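Building Notes > Skultow > Interior Doors and Thresholds

Panel doors at Skultow: levers, paint and floor clearance

2018-11-21

The interior door work at Skultow has reached the point where the remaining items are small ones. All 40 apartments now have the Åberg lever sets fitted in place of the old knobs, and the white Zindulico enamel is on every leaf and casing. This note covers adjustment, touch-up and floor clearance. It replaces the sheet handed out in June, which gave the wrong order for refitting a rosette and should be thrown away.

Levers

The Åberg lever is held by a spindle through the latch body and by two through-bolts under the rosette. A new set loosens slightly during its first months of use. The usual sign is a lever that rests a little below horizontal, or a rosette that can be turned by hand.

To correct this, back off the set screw on the underside of the lever neck, slide the lever off, and unclip the rosette cover. Tighten the two bolts alternately, a half turn each, until the plate stops moving. Do not use a powered driver. The bolts pull the two plates toward each other through the core of the door, and too much force bows the plates and makes the latch drag. Check that the lever springs back on its own before refitting the cover. If it returns slowly, ease both bolts by an eighth of a turn and try again.

The cover goes on first, then the lever, then the set screw. The June sheet had the lever ahead of the cover, and with this model that cannot be done.

The dark finish on the levers is a coating and can be scratched through to bare metal. Clean with a damp cloth and dish soap. Metal polish removes the coating within a few applications, and replacement levers are sold only as a full set under part number 641.

Latch and strike

A door that has to be pushed to click shut generally has a strike plate problem, and planing the leaf will not cure it. Color the end of the latch with a soft pencil, close the door, open it and look at where the mark lands on the plate. If the mark sits high or low, check the hinge screws first. A top hinge with one loose screw will let the free edge of a panel door drop enough to miss the opening. If the hinges are tight, file the opening in the plate on the side of the mark. Moving the plate is a last resort, as the old screw holes have to be plugged before new ones will hold that close to them.

Doors that swing on their own are out of plumb at the hinge side. Residents should report these. The correction involves packing behind a hinge leaf and spoils the paint line if done in a hurry.

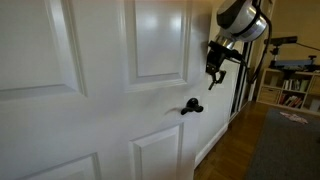
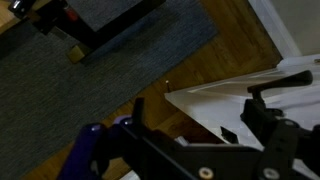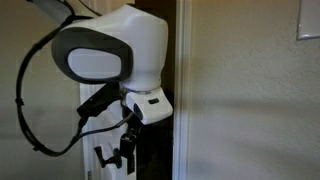
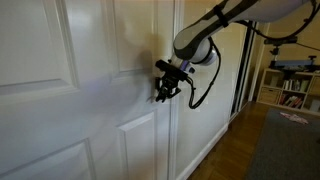
White raised-panel door with black lever (first picture); rug edge on hardwood floor (second); part of the white door frame (third); panels, cross rail and casing (fourth).

Paint on raised panels

A raised-panel door collects marks in two places. One is the flat rail at mid-height and the stile beside the lever, where hands land. The other is the molding around each panel, where dust settles on the lower bevel and turns gray over a winter.

For the flat parts, wipe with warm water and a few drops of dish soap, top to bottom, and follow with a dry cloth. For the moldings, use a soft brush first. A wet cloth pushes dust into the inside corners, and it then has to be picked out.

Scuffs that do not wash off can be sanded with 300 grit paper, used wet and with very light pressure. Sand along the length of the rail or stile, never across the joint between them. The enamel is thin on the edges of the moldings and will cut through in two or three strokes, so keep the paper on the flats.

Touch-up paint is kept in the workshop in small jars labeled with the Zindulico batch. Stir well. Apply with an artist's brush, one thin coat, and leave it overnight. The new spot will look glossier than the rest for some weeks - this evens out and should not be rubbed down. Touch up casings only on the same side of the opening as the damage. Gloss differences between the two sides of a doorway are hard to see, and differences within one strip are very easy to see.

If the chip is deep enough to catch a fingernail, fill it before painting. Ordinary fine surface filler is suitable. Spread it with a flexible knife, let it harden fully, sand it flush and prime it. Unprimed filler drinks the enamel and leaves a dull patch.

Floor clearance and rugs

The leaves were hung with a gap of 5 mm over the bare floor. That is enough for hardwood and for nothing else. A rug laid within the swing will catch the bottom edge, and repeated catching loosens the lower joint between rail and stile and lifts the paint from the underside.

Open the door through its full arc and mark the line with painter's tape before placing a rug. Keep the rug outside the tape. A flat woven rug on hardwood will travel toward the door in daily use, so an underlay is advised. Use a felt or natural rubber one. Some PVC underlays react with floor finish and leave a yellow outline that does not come off.

Trimming a leaf to clear a rug is not approved. The bottom edges were sealed before hanging, and a cut edge takes up moisture from mopping. Coduleo will consider a rising hinge in apartments where a rug has to sit in the doorway for hearing or draft reasons. The hinge lifts the leaf as it opens and needs a small relief cut at the top corner, made by our carpenter.

Grit is the other thing to look for. Small stones and dropped screws that lodge under a leaf score an arc in the finish. Sweep the swing area before vacuuming the rest of the room, and lift items off the floor near the door before opening it fully.

Requests

Loose levers, dragging latches and chipped moldings can be reported to Siv Solberg at the Coduleo desk. State the apartment, the room and which side of the door is affected. For latch faults, leave the pencil mark on the strike plate if you have made one.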